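Category: Student Projects, Work and Technology
Last updated: March

Sorting Sponges at Lashari: What the Arms Changed on the Packing Floor

1. Background

Lashari packs cleaning supplies for smaller shops. One of its lines is a mixed sponge tray, and until last year every tray was filled by hand. The company then put in a two-armed cell, called the Wiron cell on site, to place sponges in the trays. Our group visited the site and talked to eight people who work on or near that line. Our contact was the shift lead, Jahangir Marikar.

2. The task

A tray holds scrub sponges and plain foam ones in several colours. The arms pick up each sponge and set it in the tray. Sponges are soft and don't always lie flat, so a grip that suits one can push the next one out of place. The small camera at the wrist gives the close view used to line up the fingers. In the view below, the fingers are open with a green-and-yellow scrub sponge lying ahead of them, and the yellow tray is farther up.
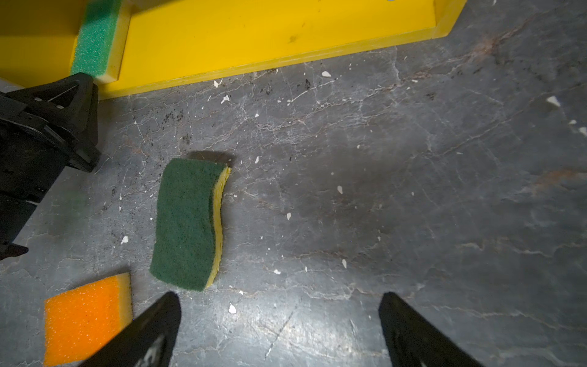
3. What changed for staff

Before the cell, a packer was expected to fill 40 trays an hour. The cell does 35, but it keeps going through breaks. No jobs were cut. Two packers moved to the Filla station, where they check finished trays and fix the bad ones. The others rotate through labelling.

Most said their wrists and shoulders felt better. Some missed talking across the table - the checking station is set up for one person and it is louder there. One packer said she now spends her day looking for mistakes and finds that more tiring than packing.

4. Training

Staff got a half-day session on stopping and restarting the cell. Five of the eight wanted more. Marikar agreed and has asked for a second session covering the Pletov software.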